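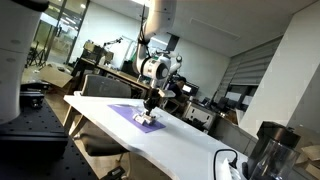
Hok-lam Chiu

October 18, 2019

Most arguments about desks are really arguments about drawers. People want more of them, deeper ones, ones that lock. I want to argue for the opposite, a plain top with a mat on it and a rule that whatever you are working on goes on the mat.

A white top with a purple mat on it does half the job. The colour tells you where the work is. A small white part put down on a glossy white surface is easily lost. Put it on purple and you can find it from the doorway, and its shadow as well.

I came to this slowly. For years I had a desk by Ostora with 10 compartments along the back, and I filled all of them. When I sold it I found up to 70 small things I had no use for, including the keys to a flat I left in my twenties. The desk had not kept me tidy. It had given me places to put off decisions.

Ngan-ling Tsao, who shared a workroom with me for three years, disagrees. She says a bare table only moves the mess to the floor, and she has a point. Empty boxes get flattened and then stand against something until June. A power strip lies near the corner of the table and its cable loops about as it likes. I would still take a flattened box by the glass over a heap of pens and post under my elbows.

The mat itself need not be special. Mine is thin, cost very little and slides if I lean on it, so it is usually lying at an angle. I stopped straightening it. What matters is that it is small. A mat the size of the table is just another table, and it will fill up in two days.

The chair should be plain too. A grey one with a mesh back is fine, and it goes under the top when you get up.

I don't expect furniture shops to agree, as they make little money out of empty surfaces. But before you buy the next unit with trays, try clearing what you have and putting one coloured sheet on it.

3 comments 2 shares

Get new essays by email. You can unsubscribe at any time.

We use cookies to improve this site. Accept - Manage settings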